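Vurkier G3 Multi-Finger Gripper, Pair – Simulation Model and Hardware

Item 1394. Sold by the pair, left and right. If you only need one, you have a simpler life than most of our customers.

We try every gripper on the virtual kitchen counter before anyone is allowed near a real one. Marble is expensive, and simulated marble comes in unlimited supply. The test has the usual groceries and a pot handle that has humbled better products than this.

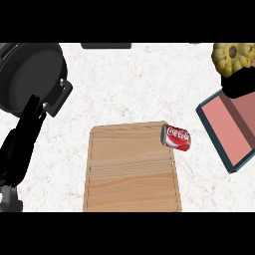
The G3 went up against the Starik parallel jaw on the same arms and the same controller. Over 326 trials each, the Starik was quicker on flat-sided things and sulked about anything lumpy. The G3 took its time and wrapped its fingers around the lumps. Parisa Mousavi, who ran the comparison, wrote "less annoying" in her notes – we have considered putting it on the box.

Pot handles are still hard work for both. Approach slowly and leave the force limit where we set it.
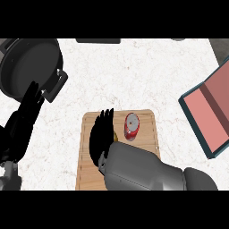
Will the G3 run on my old Cimar controller?
Firmware 394 or later is fine. Anything earlier will open the fingers and then refuse to discuss closing them.

Supplied with: two grippers, two cables, model files, one hex key you will lose.
Spare fingertips: item 1412.
Page updated 21/12/2022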